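How many picks is enough?

I spent most of Thursday at Nullthorpe watching an arm try to pick blocks out of a metal bin, and I have come home less convinced than I went.

The pitch goes like this. You don't program the grasp. You let the robot try, over and over, log every attempt with a yes or a no, and feed the lot to a model that works out what a good grasp looks like. Kiprono Muli, who runs the sessions, had 635 attempts logged by the time I left. He was pleased with that. I kept asking what was in them.

Because when you stand there for a few hours, a lot of those attempts start to look like the same attempt. The blocks are long and thin, red or green, and they all want to be grabbed the same way, across the middle. Someone reaches in every so often and stirs them up, and then off it goes again. I asked how he decides when to stir. "When I get bored," he said, and I wrote that down, as it seems to me a fairly important setting.
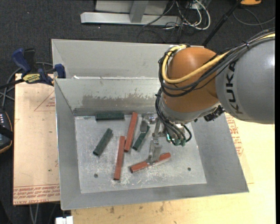
My other worry is the labels. A grasp counts as a success if the fingers don't close all the way. Fine, except that a block pinched by its very tip counts too, and so does one that drops out a moment later. Kiprono went back through a batch by hand last month and found 42 he would have marked differently. He fixed those. He didn't go back through the rest.

The people at Tonholm claim their version (same idea, bigger pile of data) carries over to parts it has never met. Maybe. I've read the write-up twice and the unseen parts were 2 kinds of bracket, tried 26 times between them. I wouldn't buy a kettle on that evidence.

To be fair, I did see some good picks. There was one late in the afternoon where a block had ended up against the wall of the bin and the arm came at it from an angle I wouldn't have thought of. I'd like to know if it can do that again. Kiprono would as well, and he's promised to put the same layout back in and run it a few dozen times before they collect anything new. I'm going back in June to see the numbers, and I'm bringing my own blocks.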